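Celtstead Pouch: Hand-Held Gripper Demonstrations for Soft Packaging

README and data card

What this is

Celtstead Pouch is a set of 2,242 short demonstrations of people picking up flexible food pouches and putting them into slotted trays, all done with a hand-held gripper. We built it to answer one question: can a policy learn to handle packaging that bends while you hold it, from hand-held demonstrations alone, with no robot in the loop during collection?

We think the answer is yes, and we're really excited to share the data so other people can poke at it. Pouches are a fun problem! They slump, they crease, their corners flop over, and the spot you grabbed a second ago isn't quite the spot you're holding now.

What's in the release

train: 2,042 demonstrations
test: 200 demonstrations, using pouches that never appear in train

Each demonstration comes with a wrist-view video, the gripper pose over time, the finger opening, and a one-line text instruction. Poses are given relative to the first video image of the demonstration, so you don't need to know where our table was.

Of the train demonstrations, 636 include at least one regrasp, where the person sets the pouch down and picks it up again from a different side. Please don't filter these out before you've tried training with them. They turned out to be our favorite part of the data (more under Results).

The task

The pouch starts somewhere near the tray. The person pinches it, lifts it, turns it if needed, and lowers it toward the slots between the tray's ribs. A demonstration ends when the fingers open and the gripper backs away.

Grasps near the bottom edge are the hard ones. The fingers have a firm hold on a thin strip of packaging while everything above is free to fold, and the pouch itself hides a good part of the tray from the wrist camera.

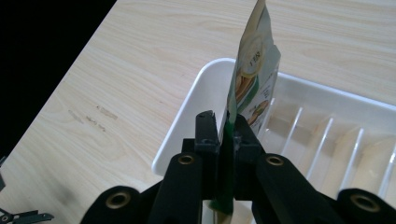
Baseline results

We trained one policy, called Brirov, on the full train split and ran it on a robot arm fitted with the same style of fingers. Over 200 trials with the test pouches:

Brirov, all train data: 93 percent placed in a slot
Brirov, regrasp demonstrations removed: 71 percent
Brirov, finger opening removed from the input: 80 percent

The second line made our week. Without regrasps the policy hangs on to a bad grip and keeps pushing the pouch at the ribs. With them, it will often set the pouch down and try again, even on pouches it has never handled.

Known limits

All collection took place at our Edmont bench, so lighting and table surface vary very little. Printed text on the packaging is often too small or too crumpled to read, and we don't provide labels for it. Pouch weight was not recorded. Left-handed demonstrations are rare.

Loading the data

Unpack the archive and point the Aguiar loader at the top folder. It reads both splits and lines up video with poses for you. If you only want poses, set video to off and loading gets much faster.

Changes

May: fixed swapped open and closed values in part of the test split. If you downloaded before then, please grab it again and rerun your numbers.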